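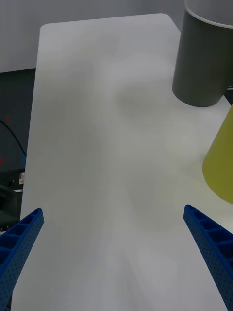 New fingers for the Clusach arm

I've been looking forward to this one all month! The old fingers on the Clusach had gone sloppy at the base, so out they came and a bright blue pair went on. I love the ladder pattern down the inside faces, and the outsides are covered in tiny perforations like a cheese grater for ants.

Fitting took me most of an evening. Two screws a side, snug them up, then jog the gripper fully open and check both tips sit level over the table before you tighten anything for real. Mine were out by a whisker, so I loosened the left one and had another go. (Do the wrist cable first. I forgot, again.)

Then the fun bit, re-teaching the open position. The Trellbridge controller reports it as a raw count and I ended up with 1738 open and 346 closed. The old set closed at a different number, so if you swap fingers and keep your old settings you'll be squeezing air or squashing cups.

I ran 15 slow open and close cycles with nothing in the grip, listening for clicks. Lovely and quiet! I've written both numbers on masking tape inside the controller lid, where the last lot lived.

Next up is the wrist camera offset, which I'm saving for a free afternoon in April.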